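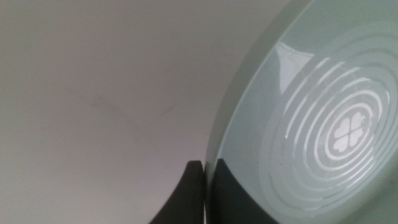
Our project set out to learn which dishes and pans in a shared student kitchen get put away with marks still on them, and what a short checking routine would do about it. We picked the kitchen on the second floor of Pultton Hall, which 9 residents use. Before the project, people looked at the inside of a pan and put it back. The underside was skipped. On a pale green base with white rings and a clover in the center, fine scratches run across the rings, and from a distance these are easy to take for dried-on food. We had to agree early on how to tell a scratch from a stain, and we settled on the fingertip test: if a damp fingertip does not change the mark, it is recorded as wear and the item passes.

Method

Nelly Huaranga wrote the record sheet and I did most of the checking. Each item was looked at under the ceiling light and then tilted toward the window. We wrote down the type of item, the side where the mark was, and whether it passed. Over four weeks we made 98 checks. Dish soap was the Dobos brand already in the kitchen, and we did not change it. Residents washed up in their usual way for the first two weeks. In the last two weeks they were asked to turn each item over once before drying it.

Plates were checked flat on a white table against a white wall. This made dark crumbs easy to find but pale smears hard to see, so we went over every plate a second time by touch.

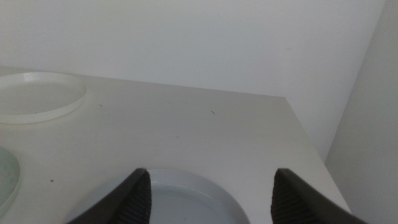
Where should a plate be checked first?
Start at the line where the flat center meets the raised rim. A sponge tends to pass over that line, and most of the marks we recorded on plates were there.

Results

Pans failed more often than plates in the first two weeks, nearly always on the underside. After residents began turning items over, pans and plates failed at a similar rate. Lids did not improve. We think the groove under the edge needs a brush, and the kitchen did not have one until February.

Scratches were a problem for the records. Gunnel Rustad checked 4 pans that I had already marked as stained and passed two of them as worn. We kept her results and added the fingertip test to the top of the sheet.
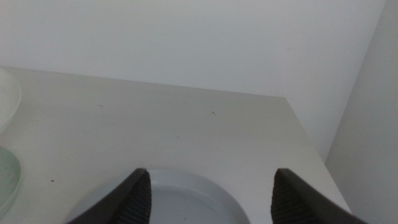
Figure 3. Round white plate with a small dark speck in the center well.

Specks of this size were recorded as a fail only if they came off with a cloth. A speck that stayed was written down as a mark in the glaze.

The sheet is now taped inside the cupboard door, and the residents have asked for a shorter version with one line per item.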